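Recording Your First Shelf Task on the Two-Arm Bench

Written for new members of the Trikham robotics club. Last edited by Barrett Okafor in November.

Contents: Before you start / Laying out the shelf / Homing the arms / Teaching the approach / Closing on a package / Recording runs / Checking your runs / Common problems / Putting things away

This page takes you from an idle bench to a set of recorded runs you can hand to the training group. The task is tidying dry pasta on the small two-tier shelf, using both arms. You need to have done the safety walkthrough and have a login on the bench computer. If you have neither, stop and come to an open session first.

Plan on one whole evening. The setup takes most of the first hour when you are new to it, and your first twenty runs will probably be thrown out.

Before you start

Sign the bench log. Write the task name the same way everyone else writes it, which is "pasta-shelf" with a hyphen. The log is how we match runs to operators later, and we have had three spellings of this one already.

Check that the emergency stop is pulled out and that you can reach it from where you will sit. Two people are required any time both arms are powered. One drives, the other keeps a hand near the stop and watches the arms, not the screen.

Look over the cable conduits on both arms before you power up. They should follow the forearms without pulling tight at the wrist. If a tie has slipped, fix it with the arms off.

Turn on the bench computer first, then the arm power. If you do it the other way around the left arm sometimes fails to show up in Stakitz (our control program) and you have to power cycle everything.

Laying out the shelf

The shelf goes toward the back, where either arm can get to the upper board without stretching out fully. Do not measure it to the millimeter. We want the position to vary a little from run to run, and a model trained on one exact spot falls apart when the shelf is bumped.

Put some packages on the upper board and some on or near the lower one. Mix the colors. Turn at least one package back side up. Let a few hang over the front edge, because that is how they end up in real use and the grippers need to learn to deal with an overhang.

The long packages are harder than the boxes. A long package held at one end will sag or swing, and the far end can knock its neighbor off the shelf. Leave the ends reachable on your first layouts. You can make it tighter once you have some good runs.

Check that the legs of the shelf are all sitting on the floor sheet. The sheet wrinkles, and a leg standing on a wrinkle makes the whole shelf rock when a package is set down.

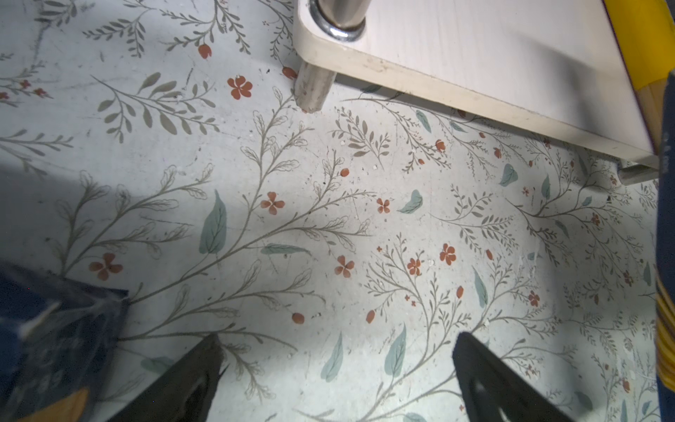

Wipe the sheet down if it needs it. Crumbs are harmless to the arms, but they collect on the finger pads and the pads lose grip. Use a dry cloth on the sheet and a slightly damp one on the pads, and let the pads dry before you run anything.

Homing the arms

In Stakitz, open the Arms tab and select both arms. Press Home. They move one at a time, left arm first, at slow speed. Wait for both status boxes to turn green.

If an arm stops partway, do not press Home again. Read the message at the bottom of the window. Most of the time it is a joint limit warning, which means the last person parked the arm in an odd pose. Power that arm down, move it by hand to something close to the home pose, and try again.

Once both arms are home, open the Cameras tab. You should see every wrist view and the fixed view. Check each one for focus and for anything blocking the lens. A wrist view with no gripper fingers in it means the camera has been knocked and needs to be realigned before you record.

Teaching the approach

We keep a few named poses for each arm so that you do not have to drive the whole way by hand. For this task you need two: a ready pose and an approach pose.

The ready pose is high and clear of the shelf. The approach pose puts the open fingers a short distance above the package, lined up across its narrow side. To save one, drive the arm there, press Save Pose, and name it with the arm first, like "right-approach-low".

Set the speed limit to 300 in the Motion box while you are teaching. You can raise it to 500 for recording once your partner is happy with how you drive. Those are the program's own speed units, and nobody under a second-year member should go past 500.

For packages on or near the lower tier, come in from the front and keep the wrist low. The elbow sits a long way off to the side, and it is easy to watch the fingers so closely that you swing the forearm into something on the upper board. Your partner should be calling this out.

Keep the arm you are not using out of the way. Park it with the fingers closed, over a clear part of the sheet. Do not send it back to home between picks, as that adds dead time to every run. 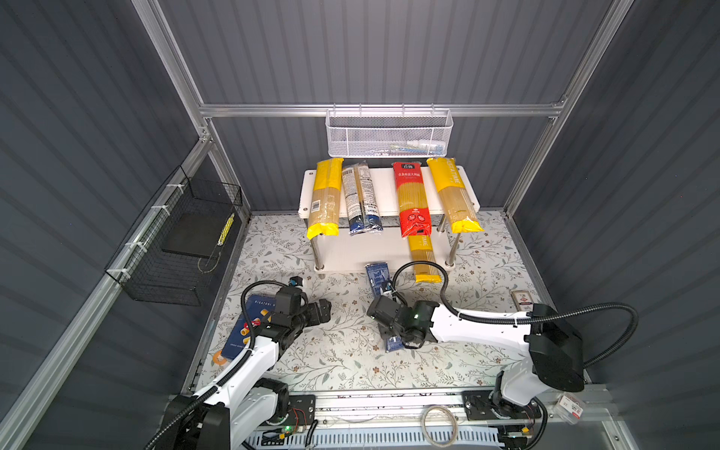

Right arm over a blue package in front of the shelf, left arm to the side with its fingers closed.

Closing on a package

Open the fingers wider than you think you need. The wrist camera makes the gap look bigger than it is.

Lower until the pads are beside the package, then close slowly. Stop closing when the wrapper starts to dimple. Bagged pasta shifts inside the wrapper, so the first squeeze often feels solid and then goes soft. Hold for a second, close a little more, then lift.

Lift straight up for the first inch or so before you move sideways. If another package is lying partly on top of yours, move that one first. Dragging a package out from under another one counts as a failed run for this task, even if it works.

Boxes are easier to hold but they crush at the corners. Grip a box near the middle of its long side. A box that has been crushed badly should be swapped for a fresh one, since the shape no longer matches the rest of the set.

To place a package, lower it until it touches the board, then open the fingers halfway, pause, and open the rest. Opening all at once tends to flick lighter packages off to one side.

Recording runs

Press Record, say the run number out loud so your partner can write it down, and wait for the tone. Drive the task. Press Stop when the last package has been placed and the arm is clear of it.

Write a short note for each run. "Good" is fine for a good one. For a bad one, say what went wrong in a few words: slipped, hit leg, wrong package. Do not delete bad runs yourself. The training group uses some of them.

Rearrange the packages after every run. Swap positions, turn some over, shift the shelf slightly. We had a batch last spring where the operator reset everything to the same layout each time, and none of it was usable.

Switch drivers every half hour. Tired drivers get jerky and it shows up in the data.

The current pasta-shelf set stands at 278 accepted runs. The target for the Dendley meet is 500, so every evening session helps.

Checking your runs

Open Ambrose on the bench computer (the viewer, with the orange icon) and load the folder from your session. Play each run at double speed. You are looking for these things:

Dropped frames. The playback will freeze and jump. One short freeze is all right. Mark anything longer as bad.

Views out of step. Watch the moment the fingers close. It should happen at the same time in the wrist view and the fixed view.

Long pauses. If you stopped to talk to your partner in the middle of a run, trim it or mark it.

A hand in view. Mark the run as bad.

When you are done, press Submit Session. It copies the folder to the club drive and adds a line to the log. If the copy fails, leave the computer on and message me.

Common problems

The gripper will not close all the way. Check for a scrap of wrapper between the fingers. Then check the force limit, which resets to its lowest value whenever the program crashes.

The arm shakes when it is stretched out. Slow down. If it still shakes, the shelf is too far back. Bring it forward a little.

The package sticks to the pads. The pads are dirty or still damp.

A wrist view goes black. The plug at the camera end has worked loose. Stop both arms, power down, and reseat it. Do not reach in with the arms live, even for a second.

Putting things away

Send both arms to the park pose and turn off arm power. Close Stakitz before you shut the computer down so that it saves your poses.

Packages that are still in good shape go back in the tub on the bottom shelf of the cabinet. Torn ones go in the trash, and please sweep up any loose pasta. Sign out in the log with the number of runs you submitted.

Questions go to Barrett, in the lab most evenings after 6.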